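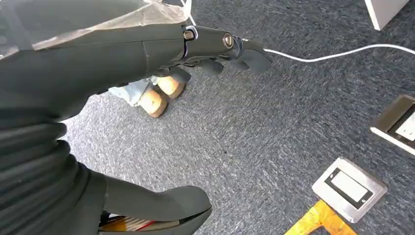 Why I still think you should hold the robot's hand

I'll say it at the start so you can stop reading if you disagree: remote control is lovely, everybody wants it, and I think we reach for it far too soon.

I spent most of March helping out at Witby, where the job was to teach a two-armed robot to put things into slots and take them out again. Dull? I loved it! Florêncio Teixeira swears by the headset and gloves. You move, the robot moves, and by lunch you've got a pile of goes to learn from. We recorded 948 that way, and I did 194 of them myself (my shoulders can confirm this).

My trouble is that you can't feel anything. A slot is a fussy little place – go in a few millimetres off and a person's fingers know before their eyes do. Through the gloves I was guessing, and my guesses went into the recordings along with everything else. The robot learned my dithering beautifully.
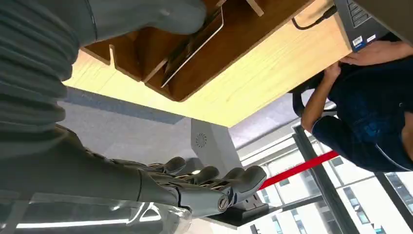 So is guiding the arm by hand always better?
It depends on how much touch matters. For slots, lids and plugs I'd take the arm and lead it through every time, but for big sweeping moves, or anything with both hands going at once, remote control wins easily.

Solveig Ljungberg thinks I'm being sentimental. Her point, and it's a good one, is that when you push an arm about you get in the way of its cameras, you tire quickly, and you end up moving it the way that suits you. I managed 32 goes by hand one afternoon and wanted a lie-down. She also says a fussy slot can be solved with more recordings, and that's where we part company. More of what? If the person showing the job couldn't feel the edge, another few hundred tries won't put the feeling in.

What I'd like to see is a bit of both, with the hand-led part first. Let a newcomer spend an hour leading the arm into a compartment, so they find out where the wrist gets awkward and how far the fingers stick out, and only then give them the gloves. Matilde Garcia did it in that order and her remote goes were the tidiest of the lot, much tidier than mine.

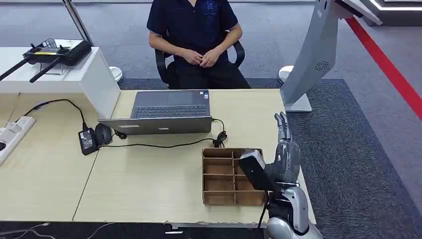

The cardboard tray on the desk, with the robot's hand upright beside it.

Florêncio has promised to try eight people my way next time, and I've promised to stop moaning about the headset until he has.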